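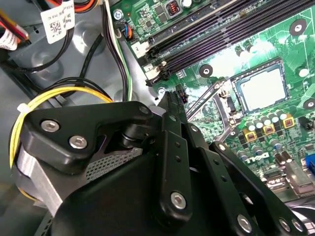

### 4.2. Cuánto duró la luz: lo que dicen los testigos y lo que midió el reloj

Llego a la parte que más me ha divertido escribir, y también la que más veces he tenido que rehacer. En la sección anterior hablé de los colores y de las direcciones; toca ahora la duración. Casi todos los formularios de avistamiento la piden en una casilla suelta, del tipo «¿cuánto tiempo lo vio?», y el testigo escribe lo que puede: «un rato», «lo que tarda un semáforo», «no sé, mi marido dice que más». ¡Y luego llegamos nosotros y queremos hacer medias con eso!

Para Peltside tenía una suerte poco habitual. Los avisos de marzo se refieren casi todos a las mismas luces en fila que pasaron sobre el embalse al anochecer, y Branwen Phillips tenía grabado el paso completo con su cámara de cielo, con la hora impresa en cada fotograma. Por una vez se podía poner el relato al lado de algo con reloj. El paso visible desde la presa duró seis minutos, entre la aparición por encima de los pinos y la entrada en la sombra de la Tierra. La identificación con un tren de satélites la discuto en la sección 5, así que aquí la doy por buena y sigo.

Los relatos los saqué del archivo Wogan, que conserva tanto las cartas como las transcripciones de las llamadas, y los codifiqué con Pomus (el programa de etiquetado que ya describí en el método, con sus manías a la hora de importar acentos). Cuando el testigo daba una cifra, copié la cifra. Cuando daba una comparación, copié la comparación tal cual y la dejé sin convertir, aunque confieso que la tentación era grande – «lo que dura una canción» parece pedir a gritos que alguien lo pase a segundos.

Lo primero que salta a la vista es que los testigos que estaban solos se quedan cortos y los que estaban en grupo se pasan. No me lo esperaba. Mi hipótesis de partida era la contraria: imaginaba que en compañía alguien miraría el móvil y la cifra saldría mejor. Lo que veo en las transcripciones es que el grupo cuenta la conversación entera, con el «mira, mira», el ir a buscar a la abuela y el comentarlo después, y todo eso acaba dentro de la casilla. Hay una carta preciosa en la que la duración incluye, sin disimulo alguno, la cena.
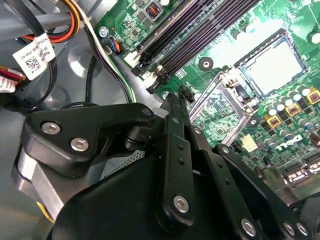
El cuestionario Jillik intenta arreglar este problema partiendo la pregunta en varias: cuándo empezó a mirar, cuándo dejó de mirar, qué hizo en medio y si consultó la hora. Sobre el papel me parece una idea estupenda. En la práctica, el testigo contesta al principio con mucho ánimo y después se salta lo demás, y una ficha así me recuerda a una placa base verde con todas sus ranuras de memoria vacías, bien alineadas en paralelo y con sus pestillos blancos en el extremo: la estructura está preparada y el dato no está puesto. Al analizar estas fichas he preferido conservar el hueco como hueco. Pomus permite rellenarlo con la mediana del grupo, y probé a hacerlo, pero la diferencia entre testigos solos y acompañados desaparecía casi por completo, cosa bastante lógica si uno mete el mismo número en todas partes.

Branwen, que leyó un borrador de este apartado, me puso en el margen una objeción que recojo porque tiene razón. No todos los testigos vieron el paso entero. Quien salió tarde al balcón vio solo la cola de la fila, y si escribe «dos minutos» puede estar dando una respuesta impecable. Volví entonces a las transcripciones y separé a quienes mencionan el comienzo (los pinos, la antena, «salían de detrás del monte») de quienes entran en el relato con las luces ya encima. La tendencia se mantiene en el primer grupo. En el segundo no me atrevo a decir nada, y así lo dejo en la tabla.

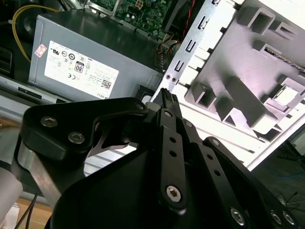 *Figura 3. Fuente de alimentación con etiqueta reglamentaria: distintivo «80», símbolos de conformidad y código QR.*

Queda el asunto de las comparaciones. Los semáforos, las canciones y los anuncios de la tele aparecen mucho más en las llamadas que en las cartas, y sospecho que tiene que ver con la persona que atendía el teléfono en Wogan. En varias transcripciones se le oye ofrecer ella misma la comparación («¿más o menos que un anuncio?») y el testigo, muy educado, la acepta. No es un reproche, yo habría hecho igual con alguien nervioso al otro lado. Pero complica el uso de esas respuestas como expresión espontánea, y por eso van marcadas aparte en el material suplementario.

También probé a preguntar de nuevo. Tres testigos accedieron a contestar otra vez a la pregunta de la duración, sin ver su respuesta original, y los tres dieron un valor más largo que el primero. Con tan poca gente no pienso sacar ninguna ley, faltaría más, aunque encaja con lo que cuento en 4.1 sobre el brillo, que también crece al volver a narrarlo. Uno de ellos me pidió luego ver la grabación de Branwen. La vio entera, callado, y me dijo que la suya iba más despacio.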